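Clubs and Schools > Visit Reports > Robotics

A visit to the student gripper project in Urwood

2018-03-26

Our own robotics class in Zikard is small and young, and when we started it in September we had more questions than equipment. For this reason I was very glad when the student team in Urwood invited teachers from other towns to spend one day with them. I went alone, by the early train, and I write this report for my colleagues who could not come and for the parents who helped to pay for the ticket.

The team does not work in a school laboratory. The school building is closed to students after lessons, so they meet in a family house, and the family gave them a table in the same room where the exercise equipment stands. I expected that this would be a problem. The students told me it is better than a classroom, as their gripper should learn to work in places where people live.

The project has the name Inby. The aim is easy to say: a person holds a gripper in the hand and does an ordinary job with it, the camera on the gripper records everything, and later a program tries to learn the movement from many such recordings. The job for this term is fruit. It must be picked up, put on a plate and taken off again, without damage.

What the students do in one session

The session I attended lasted 2 hours. At the beginning one student reads the plan of the day aloud. It says which fruit is used, in which order it is moved, and where the plate should be at the start. Then one person takes the gripper, one person watches the recording on a laptop, and one person writes in a notebook. They change roles often, because the hand becomes tired faster than one would believe. I tried it myself and after a short time I had to rest my wrist.

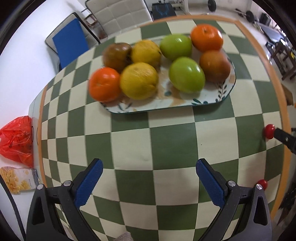 The most difficult thing for a beginner is the speed. I moved the gripper as I would move my own hand, and the student at the laptop stopped me at once. My recording was not useful. They have a rule that from the moment the fingers are above the table, the movement must be slow enough that another person can say aloud what is happening. It sounds a little childish, but it works well, and I want to bring this rule to our class.

The second difficulty is closing the fingers. An apple forgives a lot. A lemon has pointed ends, and if you take it by the ends it turns and escapes. The students take it across the middle, and they wait a moment before lifting. With my third lemon I succeeded, and I received applause, which I did not deserve.

They also explained to me how they choose which recordings to keep. In the first weeks they kept only the ones where everything went well. Their teacher advised them to keep a part of the failed ones also, with a note about what went wrong. They now have 1000 recordings in total, and 700 of them are already checked and labeled. The labeling is done at home, in the evenings, and it is not popular. I asked who likes it and there was silence.

The arrangement of the fruit

I did not know before that so much discussion is possible about a plate. There is a basic arrangement which everybody on the team knows by heart: 8 fruits in two rows, with the same kinds behind and in front, so that a green apple stands behind a green apple and a lemon behind a lemon. The students use it as a starting position and then change one thing only. They add something small, or they move the whole plate nearer to the person. In this way, if the program makes a mistake later, they can compare and find the reason more easily.

The checkered cloth is also part of the plan. One student wanted it because the squares help her to judge the distance when she watches the recording. Another student is against it and says the program will learn the squares instead of the fruit. They have agreed to record the second half of the term with a plain cloth and see who is right. I promised to write to them and ask about the result.
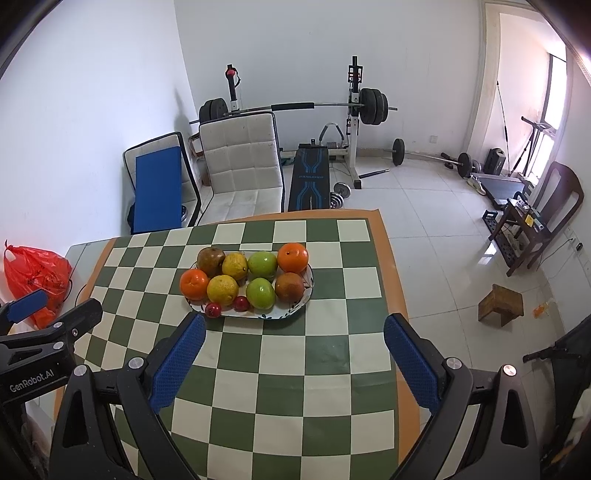
Questions I asked and the answers I received

How old must the students be? The youngest in the team started at thirteen. They say that patience is more important than age.

Is programming necessary from the first day? No. The first month was only handling and taking notes. I think this is a good idea for our class too, because some of our pupils are afraid of the programming and leave before they have touched anything.

What happens with the fruit? It is eaten, but the pieces which were gripped many times become soft, and these go into a cake. I ate a piece of this cake and it was very good.

What would they do differently? They would write the notes in one style from the beginning. The first notebook has three different ways to say that the fruit fell down, and they lost a full weekend to correct this.

Practical information for colleagues

From the station in Urwood it is a short walk, but the street goes up the hill. Wear socks without holes, as shoes are left at the entrance. There will be another visiting day before summer, and it is necessary to announce yourself, as the room is not large. The Godinho school club has asked to come on the same day, so perhaps we can travel with them and share the cost.

I have brought home a copy of the session plan and one empty page of the notebook. Both are in the folder in our classroom.

Related reports
Open day at the Godinho school club
Our first month with the robotics class
How we built a sorting box from old drawers
List of tools we still need

Contact | Copyright Zikard Robotics Class | Back to top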